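The Year We Brought Back Game Night

I come from a family of sore losers. My grandmother once hid the dice in a flour tin for a whole winter after a bad run at backgammon, and my dad still brings up a card game from before I was born. So when I moved to Surkarard and my neighbor Margit Szűcs knocked on my door to ask if I played anything, I should have said no. I said yes, and I was at her kitchen table within the hour.

That was in March, and we were four people then. Margit had one rule, which was that phones went in the bread box. She also had a closet full of old board games, most of them missing pieces, and she didn't care one bit. We used buttons for pawns. We used dried beans for money (don't do this if you snack when you're nervous, like I do).

The game we kept coming back to was Trundis, a trading game Margit learned from her aunt. You haul goods over a mountain pass and try not to get stuck behind the person with the mules. It takes forever! The first time we played it we didn't finish until two in the morning, and I walked home in my socks because I couldn't find my shoes under all the coats.

By summer word had gotten out and there were 18 of us, way too many for a kitchen. Sveva Farina, who runs the Morelli cafe down the hill, let us have her back room once she'd closed up for the night, as long as we bought soup. Good soup, too -- she puts a whole lemon in it.
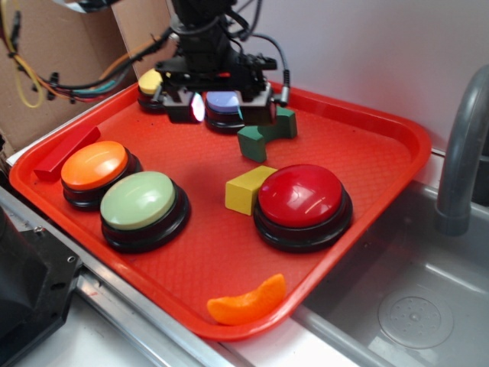 A bigger crowd changes the kind of game you can play. Trundis falls apart past six players, so we split the room in half and gave the other side over to trivia, and trivia is where I found out I'm just as bad as my grandmother. Everybody wants to answer first. We tried hands up, we tried shouting, we tried banging spoons, and the spoons were the worst of it. Push-button buzzers are the way to go, the round kind with a black base and a different colored cap on each, so yellow can't claim it was lavender-blue who blurted out the wrong river. I'm always yellow. I will trade seats to be yellow.

My team is called Himero, after a horse in one of Sveva's stories that never won a race. We've lived up to it. Last time we were ahead going into the music round, and then I hit my buzzer on a song I was completely sure of and forgot the name of the band. My own teammates booed me. Margit, on the other team, laughed so hard she had to go stand in the hallway.

If you want to start a night like this, pick one game everyone can learn in 30 minutes and keep the slow ones for the people who stay late. Feed them something hot. And let the sore losers come, please, because we're the ones who show up every single time.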